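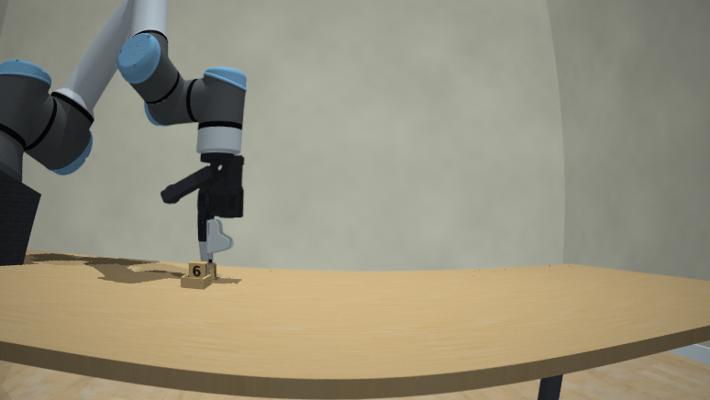 Stosirier lucky number set, reviewed by Sandamali Chowdhury

I bought this at the Skadidora temple fair for 20 dollars. You get a tin of numbered sticks, a dream chart and a thin booklet. The sticks are well made and the tin shuts tightly.

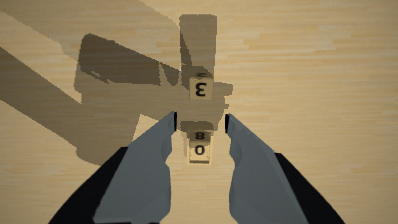

The chart is harder to like. A snake means 8 on one page and 2 on another. I played both on Thursday and lost. My aunt in Trusudville swears by hers. Good for a party, but skip the booklet.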